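Progress report to the Kultness fund: replacement headlamps for older vans
Period covered: October to December
Prepared by the Rovetti workshop

Summary
The grant pays for the design and road testing of a replacement LED headlamp that fits older delivery vans without cutting the wiring. At the end of the period the lamp body is fixed, the beam pattern is close to what we want, and the sealing still needs work. Spending is within the budget agreed in the spring. We ask for no change to the total, but we do ask to move some of the travel money into testing.

Beam pattern
The first reflector threw too much light up and to the left, which would dazzle oncoming drivers. We changed the shape of the shield and moved the LED board back by 2 mm. The cut-off is now sharp across the middle and slightly soft at the outer ends. Dipped beam is good on unlit roads. Main beam is brighter than the old bulb but narrower than we would like, and a new lens has been ordered from Zwahlen. 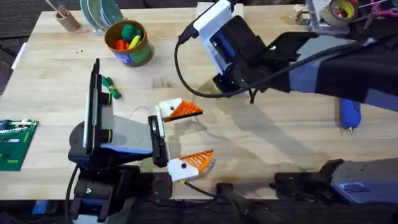 Seraina Bachmann asked in reply to our November note whether the narrower main beam would matter to drivers who spend most of the night in town, and whether the new lens was worth the delay. Our answer is that it is. Several of the vans on the trial leave town before 5 a.m. and use lanes with no lighting at all, and those drivers were the ones who complained about the old lamps in the first place.

Fit and wiring
The lamp goes in with the original bolts and plugs into the existing connector. On vans with a bulb failure warning, the dashboard light came on because the LED draws so little current. We added a small resistor pack to the harness. It gets warm, so it is fixed to bare metal behind the grille and kept away from the washer bottle. The fitting sheet has been rewritten to show this. Aiming is done with the original adjusters, and the sheet now tells the fitter to check tyre pressures and empty the load area first.

Sealing
Four lamps came back from the road trial with mist inside the lens. Two of these had a vent cap that was not pushed home. The others had a gap in the bead of sealant at the lower corner, where the nozzle turns. We have slowed the bead at that corner and put in a leak test before the lamps are packed. No lamp made since then has failed the leak test, but they have not yet been through a wet winter on the road.

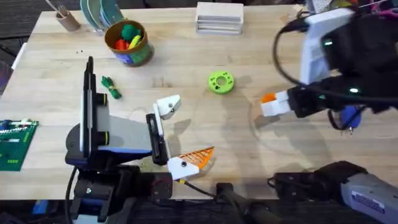

The trial drivers at Grustorau were asked for their views at the end of the period, and one of them wrote back that the light was much better on verges and road signs but that snow had stayed on the lens, where the old bulb used to melt it off. We had expected some of this. A heated lens would add cost and another connection, and it is outside the present grant. For now we have told drivers to wipe the lamps at each stop in snow, and we will record how often it happens.

Spending
The reflector tool cost more than planned and the housings cost less, so the two roughly cancel out. Travel is well under, as Grustorau brought the vans to us for fitting. We would like to use 200 francs of the travel line for extra hours in the spray chamber.

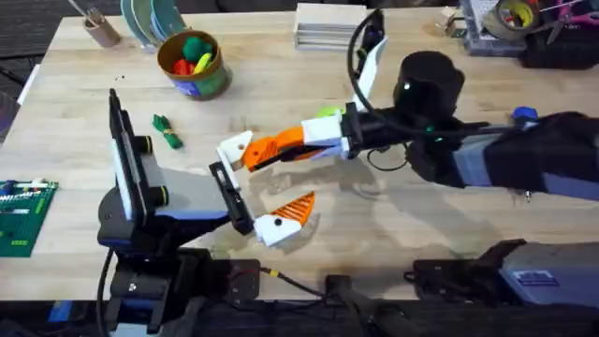

The remaining travel money will be kept for the visit to the test house in the spring.

Next period
Fit the new main beam lens to 3 vans and compare it with the present one.
Repeat the spray test on lamps that have done a winter on the road.
Send the final drawings and the fitting sheet to the test house.
Agree a price for the first batch of housings.

The next report will follow at the end of March.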